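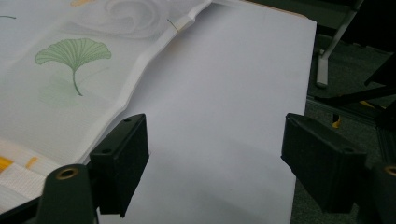
Ticket 2290: Position tracking lost during cloth folding demonstrations
Project: Skuteo
Site: Pament Annex
Opened by: Chepkoech Minja
Assigned to: Nigel Nuttall
Priority: 2
Status: Resolved, monitoring

Summary
During hand-guided demonstrations of the cloth task, the recorded path of the gripper jumps sideways when the tool is brought low over the table. The video is intact. Affected recordings are rejected at import with the message "pose discontinuity" and cannot be used for training.

Reported behavior
The operator starts a recording, moves the open gripper toward the printed cloth, closes on the edge and carries out the fold. Tracking is stable during the approach. Once the tool is low and white material takes up most of the view, the position estimate drifts and then corrects itself abruptly. Of 100 demonstrations submitted in the first batch, 7 were accepted.

Environment
Hand-held gripper, standard finger pads, wrist camera. Tracking is computed from the camera view and the motion sensor after upload. Import software is Tarkora, current release. No changes have been made to the software since April.

Comment, Nigel Nuttall
Please confirm that the mapping pass was completed before the first demonstration and that the table was not moved afterward. Please also attach one view from a rejected recording, taken at the point where the jump is reported.

Comment, Chepkoech Minja
The mapping pass was completed and accepted. The table has not been moved. The requested view is attached.

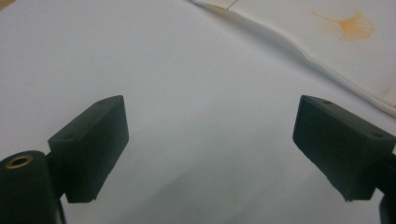 Attachment 1. White surface between the finger pads, with the edge of the ginkgo leaf print at upper right.

Comment, Nigel Nuttall
Thank you. The attachment is consistent with a shortage of visual features. Most of the view is plain white and evenly lit, and the orange leaf is one of very few marks the tracker could hold on to. The finger pads do not help, as they are masked out before tracking. I do not consider this a hardware fault at present, but the camera mount should be checked before the ticket is closed.

Comment, Bláthnaid Buckley
Camera mount checked against the Higuchi procedure. All screws at specified torque. Lens clean. Calibration repeated and within tolerance. The right finger pad should be looked at when the tool is next serviced, as there may be wear at its lower corner. This has no bearing on tracking and will be logged separately.

Action taken
1. Matte patterned mat placed under the work area and extended past the reach of the tool on all sides.
2. Mapping pass repeated with the mat in place, including a slow pass at working height.
3. Operators instructed to pause for 2 seconds above the cloth before descending.
4. Exposure locked at the start of each session.

The acceptance threshold in Tarkora was not changed. A request to relax it was considered and declined by Ruth Tapley, as demonstrations with an incorrect path would teach the arm an incorrect motion.

Result
A short test set was recorded by Chepkoech Minja and imported without a discontinuity error. Replay on the arm followed the demonstrated path through the approach and the fold.

Outstanding
The rejected recordings are to be kept in the quarantine folder until Ruth Tapley authorizes deletion. The setup sheet for the cloth task is to be revised to include the mat.

Last updated 3 Dec 2025 by Nigel Nuttall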